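Keeping Utensils on the Worktop

Posted in Kitchen by Gus Whitlock

Most kitchens have one drawer that won't shut properly, and most of the time the cause is a ladle. Long tools don't suit shallow drawers. They catch on the frame, they tangle with the whisk, and whatever you want is underneath. Standing them up on the worktop is the simple answer, provided you keep the number down and clean the holder now and then.

What to keep out

Only keep out what you pick up on most days. In our house that means a spatula, a whisk and a wooden spoon for porridge. The potato masher, the fish slice and the jam thermometer live in the drawer, which now closes.

If you aren't sure what you use, empty the whole lot into a box and leave it on a chair for 16 days. Take things out as you need them and put them in the holder after washing. Anything still in the box at the end can go to the back of a cupboard or to the charity shop. I did this in May and got rid of two melon ballers.

Choosing a holder

A heavy stoneware jar is fine for wooden spoons but everything ends up in one bunch. Holders with separate containers that hang in a rack are easier to live with. You can lift one out and carry it to the sink without moving the rest, and it is no bother to leave a section with nothing in it.

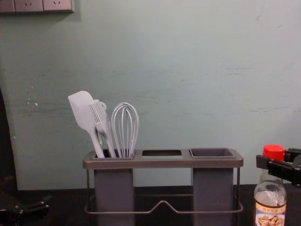 Wide-headed tools take up more room than you expect. A spatula and a whisk will fill the top of a container long before the bottom is full, so go by the heads when deciding how many to put in. If you have to pull two tools apart to get one out, move one to the next container along. Put the tallest at the back or to one side, handles down, and keep knives and skewers out of it altogether.

White silicone shows stains from turmeric and tomato. Wash it soon after use, and for a mark that has set, rub on a paste of bicarbonate of soda and water, leave it for an hour and rinse. It may need doing twice. A faint orange tinge does no harm.

Cleaning it

Crumbs and drips collect at the bottom where you can't see them. Once a fortnight:

Take out all the tools and wash them.
Shake the containers over the bin.
Wash them in hot soapy water with a bottle brush, getting into the corners.
Stand them upside down on a tea towel until fully dry.
Wipe the rack, including the wires near the base, and the worktop under it.

Don't put tools back damp. A closed container holds water and the handles start to smell – wooden ones worst of all.

Where to stand it

Near the hob but not next to it, or the tools get a film of grease. Keep it away from the kettle too, as steam does the same job more slowly. If there are sockets on the wall behind, set the holder to one side of them so you aren't reaching over whisks to plug in the toaster.

Painted walls behind a worktop pick up scuffs from things being pushed back against them. Leave a small gap, and wipe the paint with a soft damp cloth and a drop of washing-up liquid. Scouring pads take the finish off.

Filed under: Kitchen, Storage, Cleaning
Last updated November 15, 2025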